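Hetholm shelving unit, yellow and black
Reviewed by Ketsara Mahawong
Friday, August 4, 2023

I bought the Hetholm to replace a wire rack that sagged in the middle. We use it at a packing station, where small parts and trays get sorted before they go into bins and out the door. It has been in use since December, so this covers eight months of daily work.

What you get
Black metal uprights, yellow shelf boards and a bag of bolts. The boards are a strong yellow. I chose the color because the gray version was out of stock, and I would now choose it again. Dark parts show up on it right away, even at the end of a shift when the light from the windows is gone.

Assembly
One person can do it, but two is easier when you stand the frame up. The instructions are a single folded sheet with small drawings. Step 4 shows the brackets upside down. I had to take two of them off and turn them over. The hex key in the bag is soft metal and rounded off before I was done, so use your own.

Load and stability
The lower shelf has held a box of steel parts since the first week and has not bowed. I would not put anything that heavy on the upper one. The unit rocks slightly on an uneven floor. The feet screw in and out a little, which fixed most of it.

Shelf surface
Smooth and easy to wipe. Tape leaves a residue if you pull it off after a few weeks, so I switched to hanging tags for the part numbers. There are scratches near the front where trays get dragged, but they only show from close up.

Daily use
The upper shelf takes our shoe-shaped trays, the black ones with raised rims. Round metal discs and small square boxes go on the shelf below. Flat cartons would waste a lot of height down there, so we keep the cardboard boxes in a white plastic bin in front of the unit. Leave space for a bin if you plan to work the same way. The open front makes it easy to lift a long tray out over it.

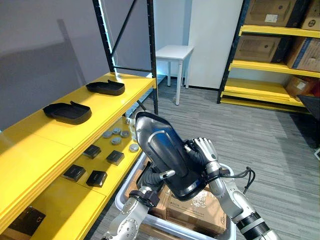 Price and verdict
I paid $233. The Prondow unit I looked at first was $372 and had casters, which I did not need. The Hetholm is a solid shelf with poor instructions and a bad hex key. I have ordered a second one for the other side of the room.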